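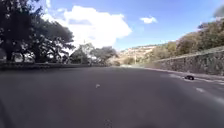
School uniform orders move to Nastex from the summer

May 29, 2019

Families at Balon will buy their branded uniform from a new supplier from the end of this term. Nastex takes over the blazers, jumpers, ties and PE tops. Bawa, which has had the contract up to now, carries on until its current orders are filled and then stops.

The school wrote to parents this morning. Letter also went home in bags with the younger years, so check the bottom of the bag.

Main points. Blazer stays the same colour and cut. Badge stays the same. Tie is the same tie. Anything you already own can be worn until it is outgrown, no cut-off date, and staff have been told not to pull pupils up over an old label. The jumper changes slightly: V-neck as before but a heavier knit, with the badge stitched on at the factory instead of in the shop.

Trousers, skirts, shirts and socks are not part of the deal. Plain ones from the supermarket are fine, as they are now.

A new blazer will be £39 in every size. At the moment the price goes up with the chest size, which has been a sore point with parents of older boys for a few years. Ties and PE tops stay at the old price for the first year. The school says it has not seen a price for the PE hoodie yet, and will send that on when it does.

Hryhorii Harasym, who looks after uniform for the school, said the decision came down to stock. "We had children starting in September with no blazer and still waiting in November. Parents were ringing us, we were ringing the shop. I didn't want another autumn like that."

Nastex has agreed to hold 300 blazers across the sizes at all times, and to have the full range in before the holidays start. Balon has 1,593 pupils on roll, and the new intake is the biggest the school has had.

Bawa said in a short statement that it was sorry to lose the work and had been let down more than once by its own knitwear maker. Vouchers bought from Bawa can be spent there until the shop clears its Balon stock. They can't be used at Nastex. The remaining stock will be sold at a discount, first come first served, mostly small sizes and the very large ones from what we're told.

How to order

Orders open on the Nastex website next week. Pick the school, pick the item, then either home delivery or collection from the school office. Collection is free. Delivery is charged per order, so worth putting brothers and sisters on the same one.

There will be two fitting evenings in the lower hall, with every size on a rail to try on. Dates to follow. No need to book but there may be a queue. Nastex staff will take orders on the night, card or cash.

Returns are free if the item is unworn and still has its tags on. Name tapes count as worn, so please try things on before you get the needle out. Ironed-on labels too.

Pupils who get help with uniform costs should fill in the same form as last year. It's on the school website or from the office. The grant goes up to £200 for children starting in the first year and is now paid as credit with Nastex instead of a cheque. Families who would rather have the cheque can ask for one, there is a box to tick on the back of the form.

Second-hand

The second-hand rail run by the parents' group, Stolledness, is not affected and will be open at both fitting evenings. Everything on it is washed and priced by item. They are after blazers in the middle sizes in particlar, and PE tops in anything. Drop clean items at the office in a tied bag with the size written on the outside. No shoes please.

Old-style jumpers will still be sold on the rail and are still allowed.

Sixth form

No change. Sixth formers wear their own suit or smart jacket, and do not need to buy from Nastex. The sixth form lanyard is handed out by the school and costs nothing unless its lost.

Questions about sizes should go to Nastex. Questions about the grant or the rules on what can be worn should go to the school office, which asks parents to email if they can as the phone is busy first thing.

The sizing chart was missing from some copies of the letter. A full copy is being sent out by email.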